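This website uses cookies to remember your language and region. By continuing to browse you accept their use. Accept | Manage settings

Section 3. Preparing and Finishing the Tabletop

3.1 Before you begin

This section applies to the Skinow and Umali table kits with an unfinished top. Tops supplied with the factory finish must not be sanded; owners of those models should proceed to Section 4.

The room should be well aired and free of dust for the whole of the work. Read the label on the can of Vetov Hard Oil before opening it, and keep the can closed between coats.

CAUTION: Rags soaked in oil can heat up and catch fire without a flame. Lay used rags flat outdoors to dry, or place them in a metal container filled with water and fitted with a lid.

3.2 Sanding

1. Place the top on two padded supports with the better face upward.
2. Sand with the grain, using the medium paper from the kit. Do not press down hard at the corners.
3. Change to the fine paper and repeat.
4. Remove all dust with a vacuum cleaner, then wipe with a clean, slightly damp cloth. Allow the surface to dry for one hour.

NOTE: Small marks in the surface will show more clearly after the first coat. Inspect the top under a low side light before continuing.
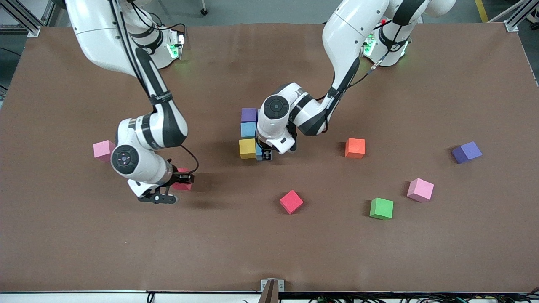

3.3 Applying the oil

1. Stir the oil for two minutes. Do not shake the can.
2. Apply a thin, even coat to the underside first, followed by the edges and the upper face.
3. Wait about 32 minutes and wipe off all oil that has not soaked in. Oil left standing will turn sticky.
4. Leave overnight, rub down lightly with the fine paper, and apply a second coat in the same manner.

A third coat is recommended for tables in kitchens, workshops and classrooms. Both faces must receive the same number of coats. A top finished on one face only may warp.

3.4 Fitting the top to the base

Attach the top using the slotted brackets in bag 107. Tighten each screw until it is snug, then turn it back a quarter turn. The slots allow the wood to move with the seasons.

Replacement brackets may be ordered under part number 2171. Questions on finishing should be addressed in writing to Bohdana Kushnir, Customer Service, Prorkari.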